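Home | News | Interviews | Hardware | About | Contact

Teaching by hand, one phone stand at a time

February 13, 2022

Caught the lead developer at Lurnach between two meetings. Small outfit, seven people, one long room. They make Kindano, software for showing a robot arm a task by remote control. You move a handheld controller, the arm copies you, the run gets saved.

First question, why remote control at all? Why not just grab the arm and push it around?

"We did that for years. Your hands end up in the camera view, and the arm is heavy, so people shove it. You get shovey data." Remote is slower to learn. New operators need 13 practice runs before theirs are kept. House rule.

Most of those runs happen in simulation now. Objects are everyday stuff, a pencil, a toy jet, a phone in its stand. The phone and stand is the one people complain about.

"Everyone goes for the phone. It's the tall thing, your eye goes there. I tell them, look at the stand, look at where your fingers are going to close. And stay open until you're lined up. Wide open."

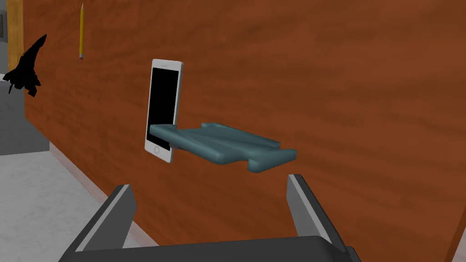 What a bad demo looks like

Hesitation, mostly. An operator stops to think, the arm stops too, and the robot learns to stop and think about nothing. They had 359 runs of one pick task in September and threw out a good chunk for exactly that.

"I'd take four clean ones over a day of dithering. Mistakes are okay if you fix them, a recovery is useful. Freezing isnt."

Depth is the other headache. On a flat screen it's hard to judge how far the fingers are from a thing. Hallanach, the partner lab, has tried headsets. Mixed results, some operators got queasy. Lurnach is sticking to a second camera view for now.

And does it carry over to the real arm? Long pause there. "Some tasks. Grasping, pretty well. Anything that bends, no." They still record by hand on the real one for cables and cloth, and she doesnt see that changing soon.

Next up is a lighter controller with some force feedbak. No release date, I asked twice.

Comments (3)

gantry_gus: The freezing thing is so true. We trim pauses out before training, helps a lot.

mbl44: Does Kindano log the controller at the same rate as the arm? Couldn't find it in the docs.

oldservo: Still prefer pushing the arm myself. You feel the contact.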